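Installing a Desktop Processor: Bench Procedure
Hardware Support, Sora Building, Room 118

Purpose
This page sets out the procedure for fitting a processor in a desktop tower at the support benches. It applies to staff and student technicians who have completed the bench orientation. Requests to work on rack equipment should be sent to Shufen Duan and are not covered by this page.

Before You Begin
Confirm that the replacement processor is listed as compatible with the motherboard. The part number on the work order must match the marking on the processor. If the two do not match, return the part to the Lau stockroom and note the difference on the order.

Shut down the computer, switch off the power supply, and unplug the power cord. Disconnect the monitor, keyboard, and network cables. Press the front power button once after the cord has been removed, and wait 10 seconds before opening the case.

Put on a wrist strap and clip it to the grounding point at the bench.

Preparing the Case
Remove the side panel and store it away from the work area. Lay the tower on its side with the open side facing up. Move any loose cables clear of the socket. The power supply and drive cage may remain in place unless they block access to the retention lever.

If a cooler is installed, disconnect its fan lead and loosen the screws a little at a time, working diagonally. Lift the cooler straight up. Clean off the old thermal compound before the processor is removed.

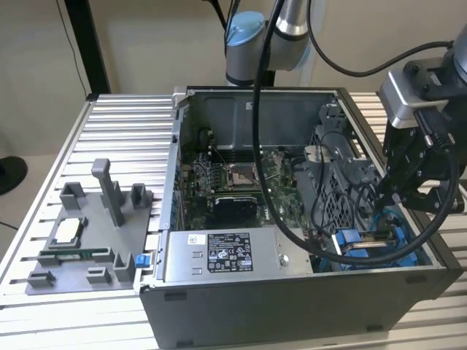

Page last changed: Feb 4, 2023

With the tower on its side, the socket is reached from directly overhead. The silver retention frame and its lever surround the empty socket near the middle of the green board, and the memory slots are to its left. Keep the processor in a holder with the heat spreader facing up until the socket is ready.

Fitting the Processor
1. Release the lever and raise it fully, then open the retention frame.
2. Inspect the socket under the bench lamp. Do not touch the contacts. Report any bent contact to Kai-wen Yen and stop work.
3. Hold the processor by its edges. Match the corner mark and notches to those of the socket.
4. Lower the processor straight down. It should settle under its own weight. Do not press on it or slide it.
5. Close the frame and lower the lever until it is held by its catch.
6. Apply thermal compound, refit the cooler, and reconnect the fan lead.

Checking the Work
Reconnect power, a monitor, and a keyboard. Start the computer and confirm in the setup screen that the processor model is correct. Replace the side panel only after this check, then record the result on Form 21.

Questions about this procedure may be directed to Feng-yi Chu at the support desk.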